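Cabral Push Rod Tool, straight, with breakaway collar
Endthorpe Tooling – Small Arm Accessories

Product status: available. Units from the first production batch are subject to the collar notice below. Please read it before fitting.

The Cabral is a single-rod end tool for planar pushing, sorting and tabletop contact work on light arms. It has one straight rod with a rounded tip and no moving parts. The rod is held in a collar that is meant to release when side load passes the set limit, so that the arm stops before the wrist or the work surface takes the force.

Collar notice, issued April 7, 2021

On collars from the first batch the release detent can stick. The rod then stays locked under side load and the breakaway signal is not sent to the controller. The fault was reported by the Stelcombe test bench, where a rod was driven sideways into a group of blocks resting against a fixed stop. The arm went into its own protective stop, but only well after the collar should have let go. The rod was bent and the wrist flange needed re-seating. No one was hurt.

Amancay Tapia of our service desk stripped the returned collar and found burrs on the detent seat. The burrs hold the ball in place once the collar has been through a number of light contacts. A new collar will usually pass a hand test, so a pass on arrival does not clear it.

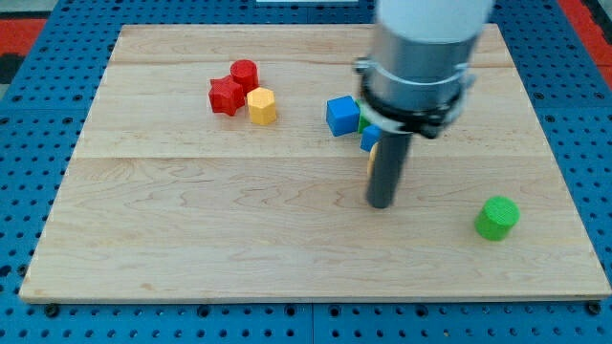
Collars with a serial number ending in 122 or lower are affected. The number is engraved on the flange side and can only be read with the tool off the arm. Later collars have a reamed seat and a different spring, and need no action.

What to do with an affected collar

Stop any job that relies on the collar as the only force limit. Pushing against clamped or wedged parts should not be done at all until the collar is replaced. Free pushing of light parts on an open board may continue if the arm's own force limit is set to 10 N or less and the speed is kept low.

Do not grease the detent. Grease hides the fault for a short time and makes the release point drift. Do not file the seat either – the depth is set at the factory and cannot be checked without a gauge.

Replacement collars are free of charge and ship with a new spring and seal. Fit with the screws supplied, then run the release check in section 11 of the manual. The check must be repeated after any collision. Mustesico controllers also need the breakaway input set to normally closed. With the input left normally open, a broken signal wire looks the same as a healthy collar.

Specification

Mass with collar: 380 g
Rod: straight, rounded tip, replaceable
Signal: one dry contact, normally closed
Spare rods: sold singly
Replacement collar claims: open until the end of June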